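Gurlow Care Room Set, README

Status: in use, still being tidied. Read the part on folder names before you copy anything, it trips people up.

What this is

Notes and tables on one care room layout and the things kept in it. Wheelchair, bed, IV pole, the boxes by the wall. Put together for the Osomville teaching rooms, then reused at Zervas with a few changes to the sheet. The subject is the room and how stuff gets moved round in it. Clinical care is out of scope. No patient info anywhere in here, never was.

Size

4000 rows in the main table. One row = one placement of one item (where it stood, which way it faced, what was next to it). 192 of those have a free text note. The rest have the note column blank, leave it blank, don't fill with "none".

Rows got merged from two older sheets in November. Some spelling from the old sheets survived. "Wheel chair" and "wheelchair" are the same item.

Folders

rooms/ - floor sketches, one per layout
items/ - one short text file per item
moves/ - the main table, plus the notes
old/ - Coltadano sheets, kept for refrence, don't build on these

Items, short version

Wheelchair. Manual, big rear wheels, push handles at the back with black grips. Blue denim backrest and seat. Item code WC. Most rows in moves/ are about this one.

Bed. White, hospital type, side rail. Code BD. Treated as fixed for the table even though it's on casters. If the bed shifted, start a new layout.

IV pole. White, five-legged base on small wheels, wire basket partway up. Code IV. Record the base position, not the basket.

Box. Cardboard, on the floor by the wall. Code BX. Contents not logged. 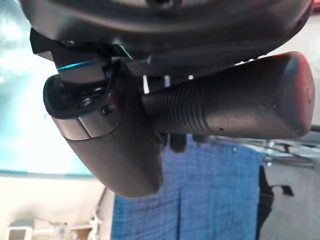
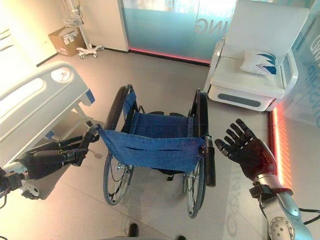
Which side is "left" when the wheelchair is logged?
The sitter's left, always. Stand behind the chair at the push handles and it's your left too. Rows from the old sheets used the left of the person facing the chair, those were flipped in the merge.

Columns in moves/

row_id - plain number, no gaps
layout - matches a sketch in rooms/
item - code from the list
x, y - in inches from the door corner
facing - N, E, S, W, with N being the wall opposite the door
near - code of the closest other item
brake - on, off, or unk. Wheelchair only
note - free text, mostly blank

How positions were taken

Tape on the floor, read to the nearest inch. Chair measured at the middle of the line between the two rear wheels. Earlier version used the front casters, bad idea, they swivel and the numbers wander. Pole measured at the center of the base. Box at the corner closest to the door.

Facing is by eye. Anything halfway between two directions got whichever the person logging it wrote first, so don't lean on facing for fine work.

Known problems

85 rows have brake = unk. Mostly from the first round, when the column didn't exist yet. Don't guess these.

4 layouts have no sketch. The rows are fine, the paper went missing. Redrawing them is on the list.

Near is sometimes wrong when the pole and the box are close together. Recompute from x, y if it matters.

Zervas rows use a different door corner. Already converted, but if a chair lands inside the bed that's probably why. Please report the row_id.

Wording

Say push handle, not handlebar. Say side rail for the bed, "rail" alone got mixed up with the wall rail in the Coltadano sheets. Say backrest for the fabric part behind the sitter. Grip = the covering on the push handle only.

Adding rows

Append at the bottom, next row_id, don't sort. New item? Make the text file in items/ first, then pick a two letter code thats not taken. One person edits moves/ at a time or the numbering breaks. Run the duplicate check before you send it back.

Use

Free for teaching and room planning. Credit as Gurlow Care Room Set. If you change the columns, rename the set so the copies don't get confused.

To do

- redraw missing sketches
- clean up leftover spellings
- split out the Zervas rows into their own file, maybe
- decide what to do with old/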